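The fault log at Akness runs to 832 lines for January and most of it is dull. Line 33 isn't. At ten past four in the afternoon the right arm at Dillden, the firm's test kitchen, stopped answering and kept its grip closed. Full force, no alarm. Then a jar of coffee gave way and there was glass in the hopper, glass on the floor, a bit of it in Gobnait Mac Suibhne's sleeve.

She was fine. Cross, mostly. "I pressed stop and it did stop," she says. "It stopped holding on."

Which is the trouble. The stop froze the arms where they were and nothing in it told the fingers to let go. Assunta Mancuso wrote the grip code and has spent the weeks since taking it to bits — a lost message between wrist and controller, she thinks, one in every 1,390 or so grips if the logs are right. Mancuso doesnt quite trust the logs.

Jars and drippers are what the arms handle at Dillden, and glass is unforgiving stuff.

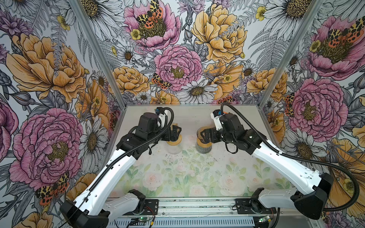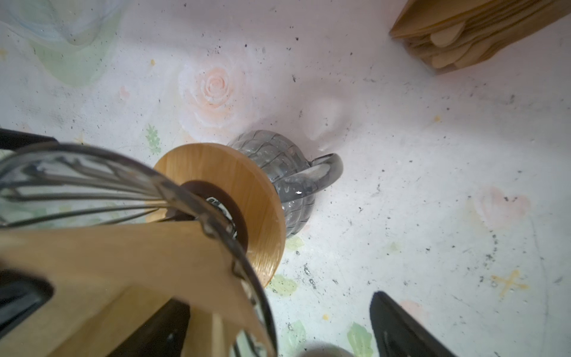
The fix so far is small. If the wrist hears nothing it backs off to a light hold, then waits for a person. McGrath, who insure the place, want 1,000 clean grips in a row before anyone works within reach again. The first try got to 33 and tripped on a loose plug. Mac Suibhne has asked for a second stop button on teh door side, and a release lever she can work by hand. The button has been ordered. The lever is still being argued over.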